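A football field looks huge from the stands, and it is! From goal line to goal line it measures 100 yards, and each end zone adds 10 more.

## How does a team score?

The big prize is a touchdown, worth six points. Carry the ball over the goal line, or catch it in the end zone — either way counts.

After that, the team gets a bonus try. A short kick earns one point. Running or passing it in earns 2!

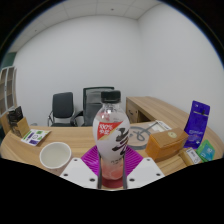
## What is a down?

A down is one turn with the ball. The offense gets four of them to move 10 yards. Make it, and they get four more. Miss, and the other team takes over — so fourth down is super exciting!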